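# Steltitz Waste Bin, White

The Steltitz bin is supplied by Van Dusen to offices, schools, clinics and shared work areas. It is a rectangular white plastic bin intended for dry, everyday waste: snack wrappers, empty drink bottles, small bags and light packaging. It may stand on the floor beside a desk or on a work table where items are sorted by hand.

With the lid open, waste can be dropped straight in from above. Light gray interior walls make it easy to judge how full the bin is, and the smooth outer walls may be wiped with a damp cloth and mild soap.

## Placement on a table

A bin used on a table should stand to one side, with clear surface beside it for the items that are still to be sorted. Bottles should be laid down within easy reach of the opening, and wrappers kept next to them so that both go in during the same pass.

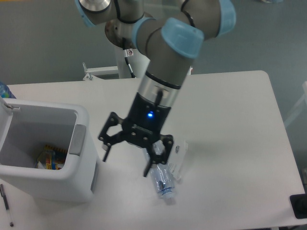
Bottles with the cap left on take up more room than their weight suggests. Van Dusen recommends that users press the air out and replace the cap before disposal, unless local recycling rules ask for caps to be collected separately. A flattened bottle stays flat only when the cap is tight.

## Ordering information

- Item number: 1681
- Color: white, with light gray interior
- Minimum order for direct delivery: 60 bins
- Matching liners: sold in rolls of 200
- Delivery: from the Naltach warehouse, on working days

Smaller quantities are available through the Marnov catalog. Prices are given on request and are held until the end of April.

## Liners

The liner should be folded over the rim and pulled down evenly on all sides. Thin plastic bags tend to cling to the liner wall when they are dropped in by themselves — placing them under a bottle or a piece of card keeps them at the bottom.
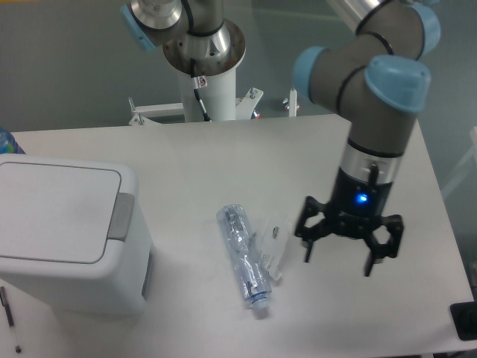 Jalen Pettigrew wrote to us that his office had stopped using liners altogether for bottles and now rinses the bin once a week, "which has saved us a good many rolls and no small amount of tying." This is a suitable arrangement where the waste is clean and dry. Liners remain advisable wherever food is thrown away.

## Care

Empty the bin before waste reaches the rim. Wash with warm water and mild soap, and allow the interior to dry fully before fitting a new liner. Scouring powder and wire pads will mark the plastic and are not covered under the terms of return.
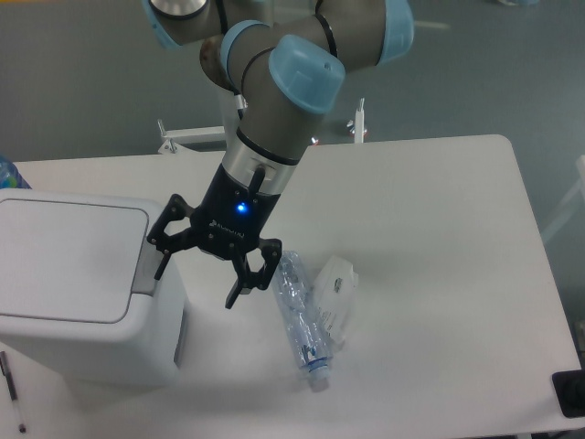
**May bottles and wrappers be placed in the same bin?**

Local rules decide the matter. Where recycling is collected separately, a second bin should be set aside for bottles, and each bin should carry a plain label on its front wall. Labels may be ordered with the bins at no added charge.

Questions about bulk orders should be sent to the Van Dusen sales office, with the item number and delivery address.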